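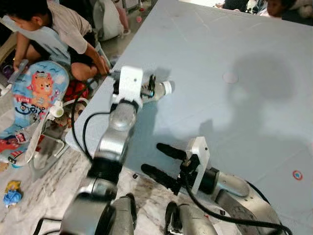
Chapter 4
Closures and Seals

A container is only as good as the part that shuts it. Most of the goods we buy in small amounts, from eye drops to glue, would spoil or leak within days if they were kept in an open vessel, and the closure often costs more to design than the body it sits on. The usual form is a short tube or bottle with a cap at one end, like the small white cylinder held just above the tabletop. Its outline is simple, but a closure of this general kind has to do several jobs at once. It must keep the contents in, keep air and dirt out, and still come off when the user wants it to.

This chapter deals with closures for small rigid containers. Flexible packs, such as sachets and pouches, are covered in Chapter 6.

4.1 Terms used in this chapter

The finish is the part of the container that receives the closure. The land is the flat upper rim of the finish, against which the seal is made. The liner is a disc of softer material fitted inside the cap. Some caps have no liner and rely on a moulded ring instead. These are called linerless caps.

Removal torque is the turning force needed to open a screw cap. It is normally lower than the force used to close it, as the liner relaxes during storage. In the Wamport storage trial, described in section 4.5, Gülizar Duman tested 1636 filled bottles. Of these, 1486 were stored upright and the rest on their sides. Leakage was recorded in 70 bottles, and in 19 of those the fault lay in the land and the cap was sound.

4.2 Screw caps

A screw cap turns rotation into downward pressure. The pitch of the thread sets how far the cap travels in one turn. A coarse thread closes quickly but is more likely to work loose in transport. Before reading on, look again at the definitions of finish and land, as both are needed for the worked problem at the end of this section.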